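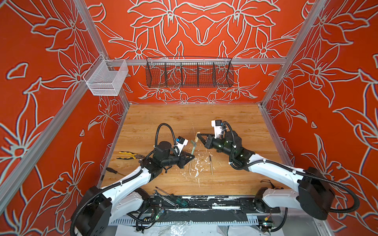

Painting Small Wooden Parts
Handout 2, Workshop Basics
Instructor: Gerrit Van Wyk, Warnville

We use thin sticks for the first painting exercise. A stick is cheap, it has no flat face to lay down, and it shows every drip. Work through the steps at your own bench and keep the finished piece for the October session.

Before you paint

Sand along the grain with fine paper. Wipe off the dust with a dry cloth. Put hand tools such as pliers and screwdrivers to the side of the table. Paint on a handle is hard to get off later.

Stir the paint. Do not shake it. Dip only the first third of the bristles and press them lightly against the rim of the can.

Holding the stick

Keep it upright or at a slight angle, with the end you are painting pointing up. Hold it by the bare part. Leave that part bare until the first section is dry.

Brush strokes

Use a thin brush with a wooden handle. Start in the middle of the section and pull toward the tip. Turn the stick a little and repeat. Two thin coats cover better than one thick one. With green over light wood, the first coat will look uneven. Leave it alone and let it dry.

Splatter

Flecks on the tabletop usually come from an overloaded brush or a quick flick at the end of a stroke. Wipe water-based paint up while it is wet. Old flecks on a bare wood top can be scraped or left.

Cleaning up

Rinse the brush until the water runs clear, shape the bristles with your fingers, and dry it flat. Paint cans go back to room 101 with the lids pressed down.

Questions about materials go to Lahcen Ragab.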